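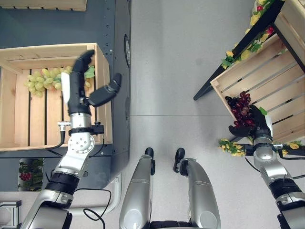
Genalyn Salazar felt that a song only settles once it has been played to people who did not come to hear it, and she told us she would happily give up a good festival slot for a wet evening in a half-full café. We heard much the same, in gentler or grumpier words, from a good many of the singer-songwriters who were kind enough to talk to us in Pinthorpe, and it has coloured how we read the rest of the interviews.

The set lists bear her out, at least in part. Songs tried first at the Flestano open evenings tended to come back shorter, often with a verse gone and the chorus brought forward, while those written for the August festival were changed rather little between one outing and the next. Of the 70 songs we were able to follow, 20 had lost their original introduction by the time they were recorded.

Figure 2. Pale green grapes and a light wooden crate.

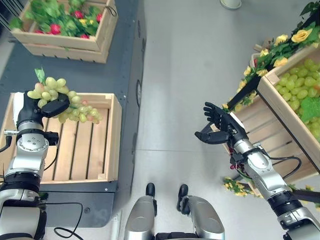
We should add that a shorter song was by no means always the one its writer liked best. Dexter Sarmiento still plays the long version of his best-known ballad at home, and spoke of the recorded one with a sort of fond regret, as one might of a favourite coat that had been taken in. Whether audiences would have put up with the missing verse is something our material cannot tell us, though we would dearly like to know.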